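I quit scheduling my posts and my newsletter got better

For most of last year I ran the little Plullton newsletter the way all the marketing blogs tell you to. Calendar, color coding, four posts a week across two accounts, everything queued up in Zarkeck by Sunday-night-me so that weekday-me could forget it existed. And I did forget it existed, which was kind of the problem!
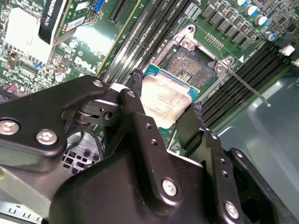
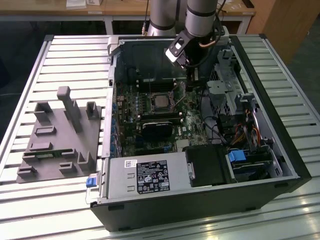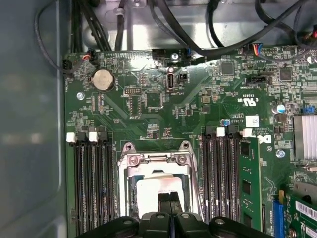 Dragica Tomić wrote back to the January issue that she could tell which posts I'd written in a batch, as they all started with a question and ended with a link, and she had stopped clicking on any of them. Ouch. I went back and checked, and she was right. I'd asked "Have you ever wondered...?" so many times that I started to dislike myself a little.

So I emptied the queue. There were 18 posts sitting in there and I deleted every one (okay, I saved two, I'm not made of stone). Now I write something when I have something, usually with my coffee before 8 in the morning, and I send it the same day while I still care about it.

The list is small, 300 people, and I was sure half of them would wander off if I went quiet for a week. A few did unsubscribe. But replies are up, real ones, with paragraphs in them. One reader sent me a long story about running ads for her brother's bakery, Mladenović, and how the only one that ever brought people in was a blurry photo of a burned loaf with the price crossed out. I've thought about that loaf a lot.

I still use Urkemero for the signup form, and I do keep a messy note on my phone with ideas. The one thing I miss is the analytics page, with its nice green arrows. I used to check it at lunch.

Next issue is going to be on subject lines, and I'd love to see your worst ones. Send them over, I'll start with mine.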